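Stirnholm Lock House

Stirnholm Lock House is a small hotel in a former lock keeper's house on the Kereama Canal, between the towns of Bridstead and Tisby. It has four guest rooms on two floors and a breakfast room in the old toll office. The house stands 700 meters from the Tisby ferry landing and can be reached only on foot or by bicycle.

History

The house was built for the keeper of the lower lock, who collected tolls and lived there with his family. When the lock was changed to remote operation, the building lost its purpose and stayed closed for 23 years. The architect Ewan Wihongi planned the conversion. He kept the steep inner staircase and the toll window - the window is now used as the reception. 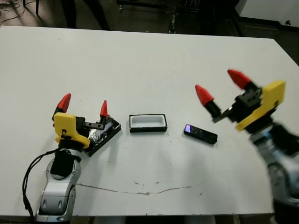
Rooms

The largest room, called the Upper Watch, is under the roof and measures 39 square meters. It looks over both lock gates. The two rooms at the back are more quiet, but they have no view of the water. The hotel has no elevator, and luggage is brought from Bridstead by boat in the summer months.

The hotel is closed in January, when the canal company does its yearly work on the gates.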